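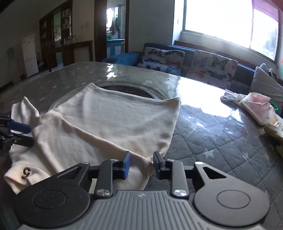

From: Wenche Engström
To: Kelter Knitters and Sewers list
Date: 1 February 2018
Subject: Re: [kelter-sew] washing fleece before cutting?

On the Kelter list, Totamel wrote:
> I bought four yards of fleece for pullovers and my sister
> says to wash it all first. The shop says fleece doesn't
> shrink so why bother? Also my machine keeps skipping
> stitches on the scraps I tried. Needle is whatever was
> in there.

Oh, I'm so glad somebody is sewing pullovers! The shop is right that polyester fleece hardly shrinks, but I wash mine anyway, cool and with no softener, mostly to get rid of the finish and the loose fuzz. If yours has any cotton in it, wash it for sure.

The skipping is almost certainly the needle. Put in a fresh ballpoint or stretch needle, size 90/14, and lengthen the stitch to 3 or 3.5. Loosen the presser foot a little too if your machine lets you — mine does and it made such a difference on the thick spots where the hood meets the neck.

Pull the fabric gently along the cut edge and see which way it curls. Most fleece curls to the wrong side. Mark that side with chalk right away, before you cut, or you'll end up like me last August with 2 left sleeves (I wore it in the garden all fall, it's a great pullover).

And please keep the iron off it! Finger press the seams, or topstitch them down if you want them flat.

I have the Au hooded pattern in sizes 30 and 34, already traced, if you'd like to borrow either one. The pocket piece is a bit small for real hands so I added an inch all the way around.

Wenche

_______________________________________________
kelter-sew mailing list
To leave the list, send a blank message with "unsubscribe" in the subject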